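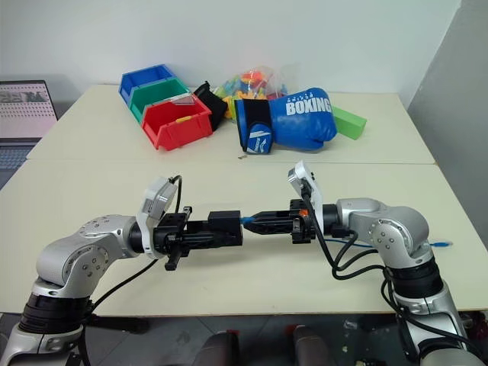
In April I went to the open day at Prorkimach in Stirkent. I had expected a long speech in a big hall, but we were allowed to walk through the rooms in small groups, and this pleased me much more.

The room I liked best was the one for sorting and storage. It is a plain room with white walls and light tables pushed together. On the back table were three plastic bins, blue, green and red, with the open sloped front which I know from workshops. I have the same kind at home for screws, and I can say they are very practical, although dust comes in. The red one had a clear holder for a label.

Beside the bins there was a clear bag full of small colourful toys, and a blue boxing glove with the word BOXING on it. My daughter asked me where the second glove was. I could not answer her. 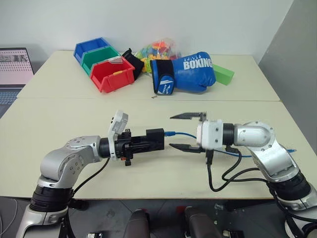 After this room we went down to the Orellana hall, where they keep the stock. The list on the door said 1,606 articles, and the shelves can carry 200 kilos each. I found the labels there a little too small to read.

The visit is free, but you must book before. They accept 300 visitors and the places go quickly. Coffee was served until four o'clock in the entrance, and the car park is behind the building, on the left side when you come from the station.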